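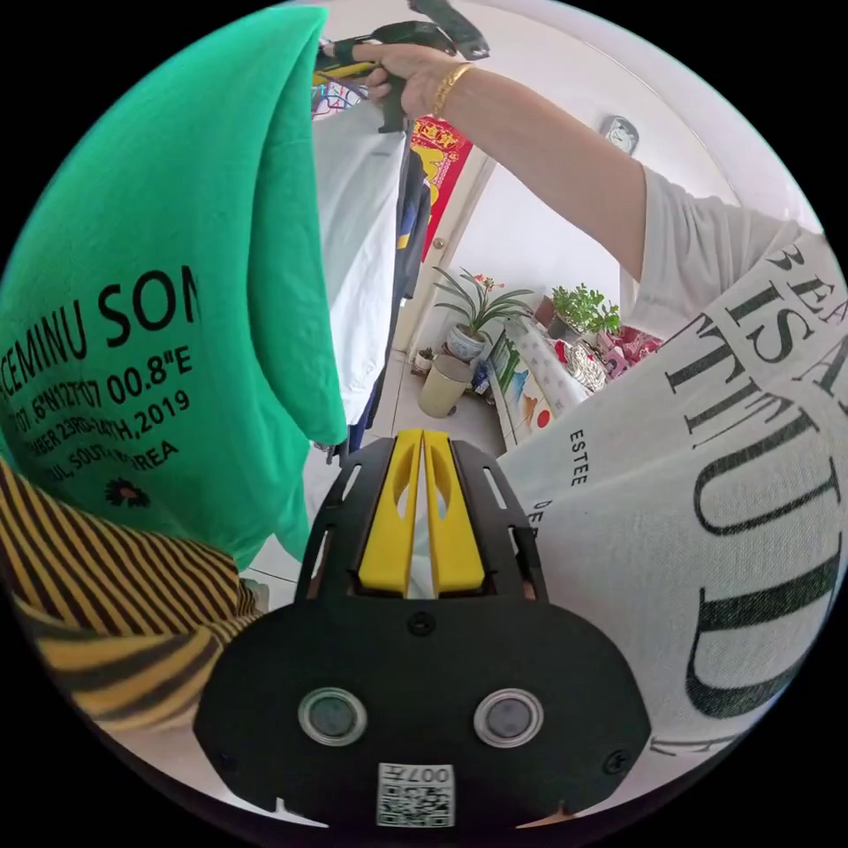
T-shirts on the rail, September.

Putting away the summer clothes
by Ekrem Işık

Many readers of the Skovura house letter asked me how I keep my small bedroom in order when the season changes. My method is simple, and it takes me one afternoon. I begin with the rail. Every T-shirt gets its own hanger, and I look at each one before I decide. Does it still fit? Did I wear it this summer? This year I had 26 hangers and too many shirts, so some had to leave - also a few I liked.

The bed is my work table. I make it first, with the quilted cover with the roses pulled flat, and then I put the clothes on it in piles. The empty hangers can wait there too.

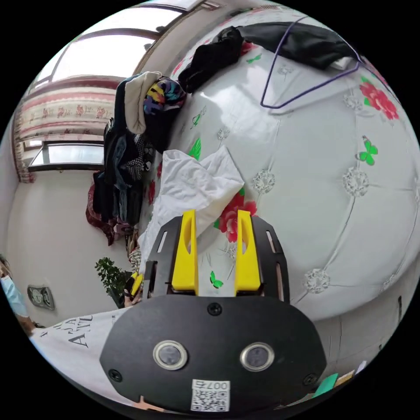
Folding and sorting

I fold the sleeves in first, then I fold the shirt in half, and in half again. Thick things go to the bottom of the pile.

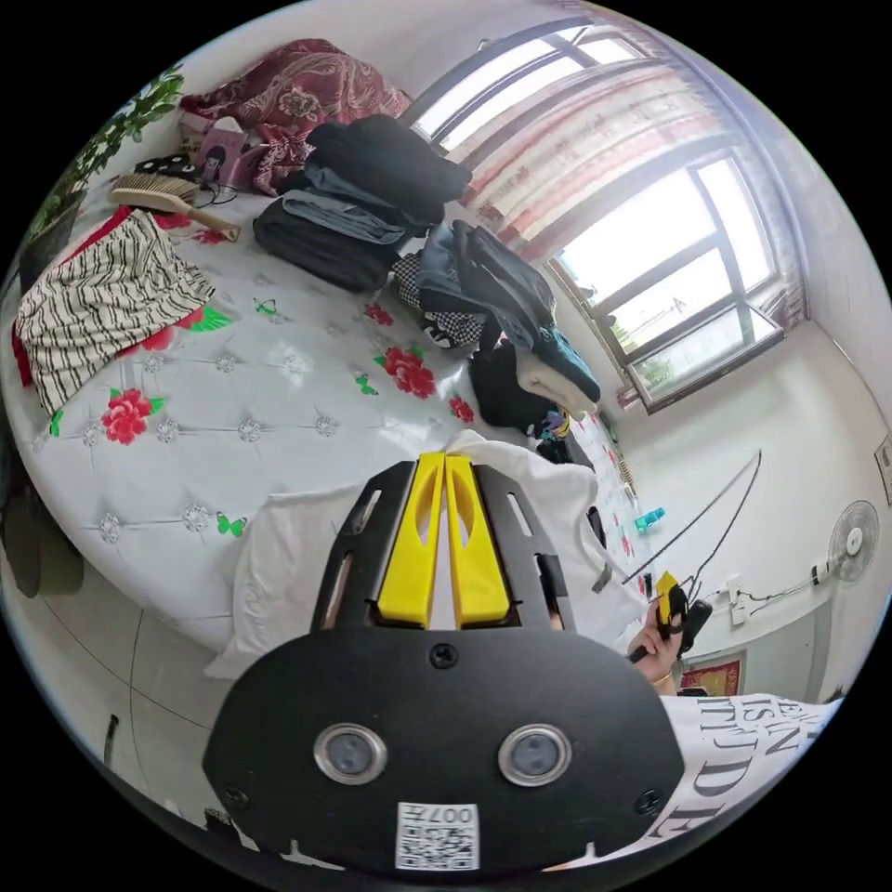 Knitted things I never hang for the winter, as the shoulders become long and strange. They go flat into a drawer. The shirts that I will still wear in September return to the rail, the light ones together and the dark ones together. I leave a little space between them - it helps the air to move.
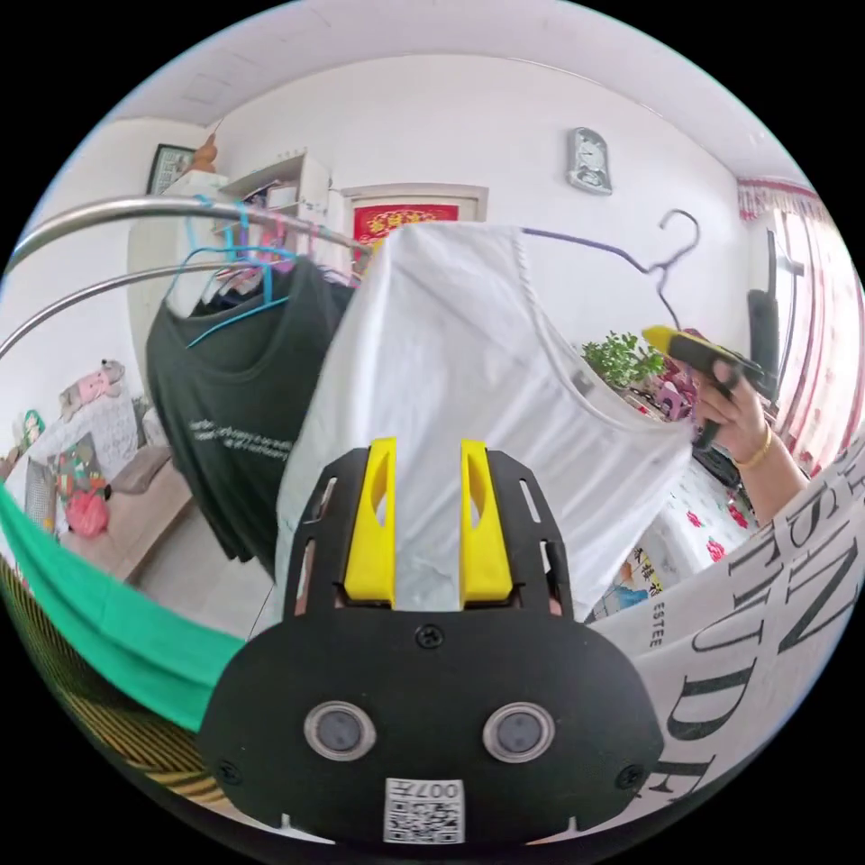 Is a wire hanger good enough for a T-shirt?
For a light cotton shirt it is fine. For a heavy sweater please use a wide hanger, or fold it.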